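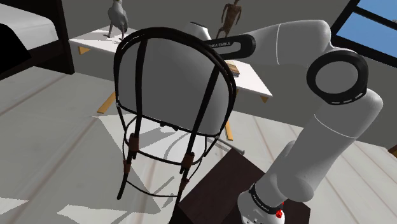
## Front bed stays soggy after regrading - move the plants or fix the drainage?

**Roscoe Castellanos**

We had the front yard redone in August by a local outfit, Reisinger. The new bed runs along the walk and is 62 feet long. The low end holds water for two days after a hard rain, and three of the five inkberries there are dropping leaves. The crew lead says to wait a season. Another company quoted me $337 to lift and reset the shrubs, with no drainage work. Soil is clay under four inches of compost. Do I move them now or deal with the water first?

**Inese Zariņš**

Water first. Dig a hole a foot deep at the low end, fill it, let it drain, then fill it again and time it. If there's still water in it the next morning, resetting the shrubs in the same spot won't do much. Check where your downspout lets out too. Ours emptied right behind the bed, and a buried pipe to the side yard cost us $223 in parts - we did the digging ourselves.

Inkberry takes damp soil pretty well, so I'd also look at how deep they were planted. Pull back the mulch and find the top of the root ball. It should sit level with the soil or a bit above.
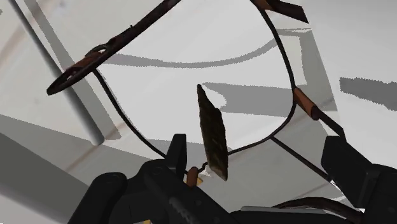
*Wire loop with two orange-brown grips*

**Plava**

just raise the bed. also read your contract, ours had a plant warranty but you had to report it in writing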